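I have watched Vilow Bay every afternoon since I was home with my first baby, and I still wasn't ready for the May spoilers. They're bringing back the Carimik twins! Both of them, after that boat fire, and I had to put my coffee down and walk around the kitchen for a minute.

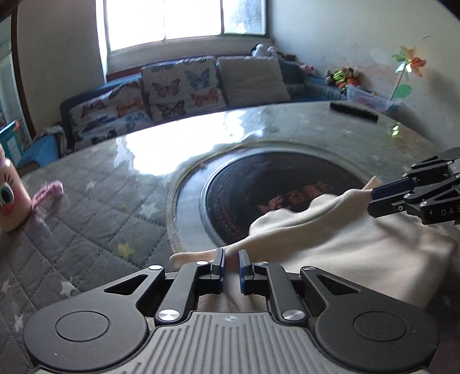 My sister called before I'd even finished reading and told me it would be a dream sequence, same as the last time, and that I should save my tears. She may be right (she usually is about this show), but I'm choosing to hope. The wedding at the Sodia Hotel went on for 2 whole weeks and I loved every slow minute of it, so clearly I'm an easy audience. If they'd only give the twins a proper story this time, with their mother in it, I'd forgive the writers for almost anything. 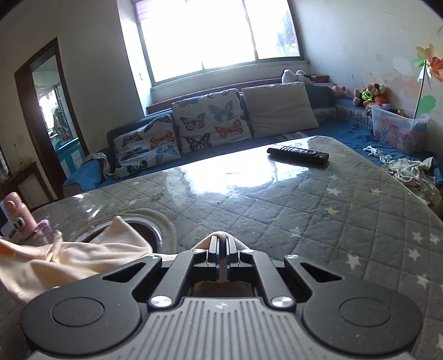

The glass-topped table, with the starry quilted cover underneath.

More after the next episode, if my nerves hold up.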